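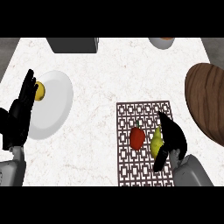 Unit 4: Stone in the Home Kitchen

Course notes, Materials for Interiors
Instructor: Rosalind Schumacher

Read these notes before the October workshop. Bring the glossary sheet from Unit 2, as the terms for finish and edge are the same ones.

4.1 What counts as marble

Marble is limestone that has been changed by heat and pressure deep in the ground. The original grains of calcite grow into each other and form a tight mass of crystals. Pure calcite marble is white. Color comes from whatever else was in the limestone: iron gives pinks, reds and browns, carbon gives gray and black, and serpentine gives green.

The trade uses the word more loosely. In a stone yard, any limestone that takes a polish may be sold as marble. Some stones sold as "green marble" are serpentinite and contain little calcite. They behave differently under acid and also under water-based adhesives, which can make thin pieces curl. Ask the yard for the geological name and write it on the order.

4.2 Etching and staining

Students mix these up every year, so learn the difference now.

An etch is damage to the surface. Acid reacts with calcite and dissolves a little of it, leaving a dull spot on a polished face. Lemon juice, vinegar, wine and many bathroom cleaners will do it. A sealer does not prevent etching.

A stain is something that has soaked into the stone. Oil, coffee and rust are the usual ones. A sealer slows this down by filling the pores near the surface.

Etches are fixed by repolishing. Stains are drawn out with a poultice – a paste of absorbent powder and a liquid chosen to suit the stain. The paste is spread over the mark, covered with plastic, left for a day or two, then uncovered and allowed to dry before it is scraped off. Old oil stains may need several rounds.

4.3 Finishes

Polished: reflective, shows the color at its strongest, shows every etch.
Honed: smooth and matte. Etches are still there but harder to see. Most of the fabricators we visit suggest this for kitchens.
Leathered: lightly textured with brushes. More common on granite. Crumbs and flour sit in the low spots.

4.4 Case study: the Nistlow kitchen

The Nistlow house was a remodel with one long run of counter and no island. The owners baked most days and wanted marble for rolling dough. The first quote, from Kaimal, was for polished slabs throughout. The second, from Virkosari, used honed marble for 72 inches of the run and a quartz composite on both sides of the sink.

The owners took the second quote. Things to note:

The joint between the two materials was placed over a cabinet wall, so both edges had support.
The two slabs differed in thickness by 3 mm. The fabricator made this up with a plywood shim under the thinner one. The shim was missing from the drawings and had to be added by hand on site.
The template was made before the new wall tile was chosen. The tile was thicker than expected and the backsplash had to be recut.
The recut came to $827, split between the owners and the tile contractor.

Be ready to say in class which of these could have been caught at the drawing stage. There is more than one right answer for the tile.

4.5 Reading a slab

Always view the full slab standing up and in daylight if you can. A hand sample tells you the base color and very little about the veining. Look for:

Fissures. These are natural lines in the stone. Run a fingernail across. A fissure usually feels flush, and a crack often has a slight lip.
Resin fill. Tilt your head until the light rakes across the face. Filled areas reflect differently.
Mesh backing. Common on fragile stones and no cause for rejection, but find out why it was used.
Direction of the veins. Mark it on the template with an arrow. Turning a piece to save stone can ruin the match at a seam.

4.6 Care instructions for the client

Every project in this course must include a one-page care sheet. Use plain words. State what cleaner to use (a pH-neutral soap), what to avoid, and how to test the sealer: put a few drops of water on the surface, wait ten minutes, wipe, and look for darkening. If the stone has darkened, it is time to reseal. Do not promise a fixed number of years between coats, as use varies too much.

Reading

Skerance reader, chapter on carbonate stones, pages 70 to 72. Skip the section on outdoor paving, we cover that in Unit 6.

Assignment

Write a care sheet for the Nistlow counter, covering both materials. One page, typed. Hand it in at the start of the workshop.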